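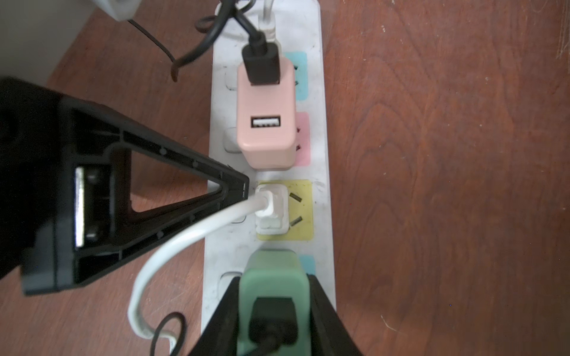 Week 6 is where we stop talking about what the machine can do and start talking about the people who work next to it. My case is the test bench at Drerix, a repair shop for small household electrics in Flenmont, because I spent most of April over there and I still have the notebook. The job is plugging things in. Before the arms arrived, a bench tech would plug in a fan or a charger, check it, write the result on a card and reach for the next one, all shift long. Think about what a hand has to sort out on a strip like this one: a pink USB block with one port taken and one port free, a green plug further down, a white cable wandering off in a curve. You do it without looking. The gripper has to come at each plug with a pair of stiff black fingers, and somebody has to decide how.

That somebody used to be called a bench tech and is now called a cell lead. Same person, in most cases! Notburga Kuster did the old job for 11 years and took the new one last spring. Her pay went up a little. Her day changed a lot, and I want you to read her interview (packet, page 31) before section, all of it, including the grumpy parts.
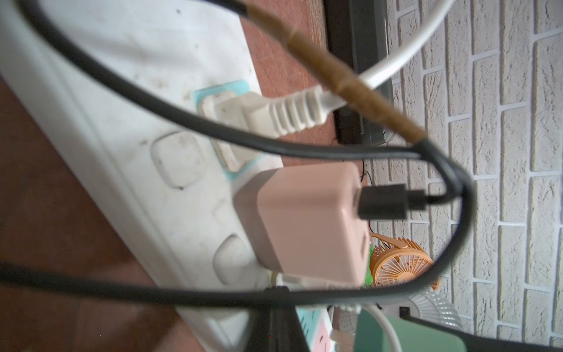 What she talks about most is waiting. On the old bench she set the pace herself, and if her wrists hurt she slowed down for an hour and caught up after lunch. Now the arms set it. She watches, steps in when a cable gets caught up with another cable, resets, watches again. She says she's less sore and more tired, and I think that's a real finding - please don't file it under "complaints." Go back to our Week 4 reading on monitoring work and see if the author's idea of "idle attention" fits her or not. I go back and forth on it.
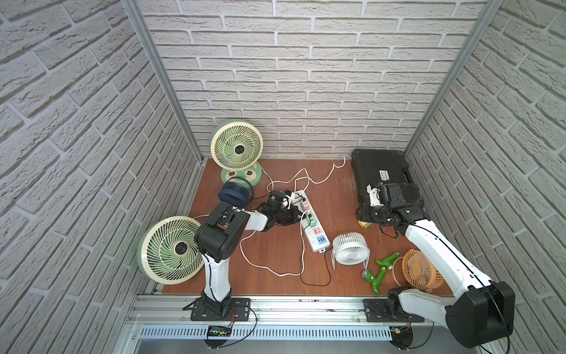 The other voice in the packet is Declan Coughlan, who runs the floor. He likes the cells and he'll tell you so at length. He's also pretty frank that he misjudged the training: the plan from Koller (they did the install) allowed one afternoon per person, and people needed closer to two weeks. For a while the techs kept a paper log next to Dratum, the scheduling software, and trusted the paper. I'd like us to spend real time on that log. Who wrote in it, who was allowed to read it, and why did it get taken away? 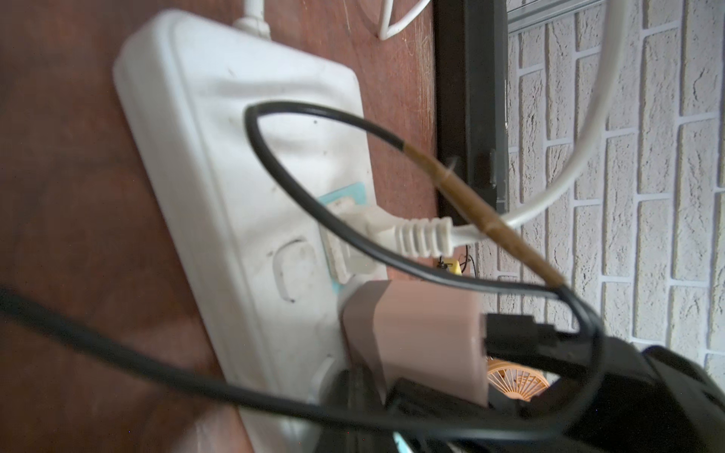 Fig. 4. Power strip with plugs and adapter in place, cables crossing, gripper at lower right.

For section, bring one page on a task you've done for pay that somebody could break into steps like these. Write down the steps, then write down what you did between the steps (chatting counts, so does fixing someone else's mess). We'll trade pages and argue about which parts a manager would even know to ask for. Packets are in the box outside my office, room 74.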